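The Yellow Tray and Other Small Things: Gallery from the Repair Corner in Skostano

For two winters I have been trying to keep my tools in order, and I finally have a system that I can follow also when I am tired.

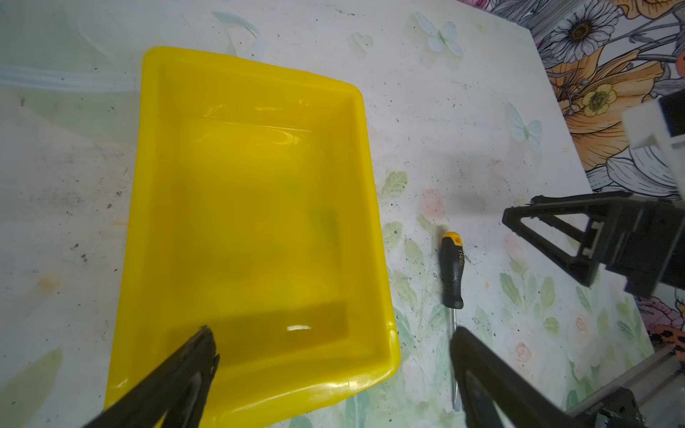

The repair corner is at the end of our apartment in Skostano, next to the window that looks to the yard. It is 2 meters wide and it has one table, one shelf and one lamp. I repair small things there: toys, kitchen scales, radios, the handles of drawers. I am not a professional. I learned most of it from an evening course in Durkulville, where we were 16 students in one room and we all had to share the same four soldering irons, so we learned to put each thing back quickly.

When I came home from the course I had good habits for one month. After this the table was covered again. I could find every tool that I did not need, and I could not find the one that I needed. In September I decided to begin again from the start, and this page is the result. I made it for my neighbors, who ask me sometimes how I work, and for other people with a small table and too many screws.

The tray
Yellow plastic, bright, with a wide rounded rim and low walls. I had before a gray one and a transparent one, and on both of them I lost small parts. On yellow I can see a black screw immediately, and a silver one too if the lamp is not directly over it. The surface is glossy and it reflects, so I move the lamp a little to the side.

The low walls are important for me. With a deep box I must put my whole hand inside and feel for the part. With a tray I can push the parts to one end with a finger and take what I want. The rounded rim is also comfortable to hold when I carry it to the kitchen – this happens every time we have guests.

The screwdriver
Black handle with yellow stripes and a yellow cap on the end. I did not choose the colors to match the tray, but I am happy that they do. It lies beside the tray and not inside it. My rule is that the tray is for parts and the table is for the tool in use, and only one tool is in use at one time. If I take a second tool, the first one goes back to the shelf.

I broke this rule many times in the beginning. Now I break it only with the tweezers.

The tabletop
White, with pale flowers and butterflies. Some visitors find it a strange choice for repair work. I like it, and it was in the apartment already. The pattern is weak enough that I can still find a spring on it, and it makes the corner look like a part of the home. On white you notice every small dark speck, so I know when it is time to clean. There are specks near the screwdriver, and more to the right of it. Old plastic gives a lot of dirt when you open it, and it travels far.

I clean in this order: first the parts go in the tray, then the tray goes on the shelf, then a soft brush over the table, then a damp cloth. Before, I used the cloth first, and it made gray lines on the flowers.

The labels
I store the finished sets of screws in paper envelopes. At this moment there are 48 of them in a shoe box, each with the name of the object and the month. The oldest one says "Baxter radio, back cover." Baxter is the town where my aunt lived – the radio is from her kitchen. It plays again, but only one station.

Where to see the corner
Two times in the year the people who repair at home in our area bring their tables to the hall in Nirnville. Last time there were 600 visitors in one afternoon, which was too many for the coffee machine. I will come with the same tray and the same tabletop. If you have a small object with a missing screw, please bring it together with its cover, because without the cover I cannot measure the correct length.

I will add more photographs when the shelf is painted. The color is not decided yet.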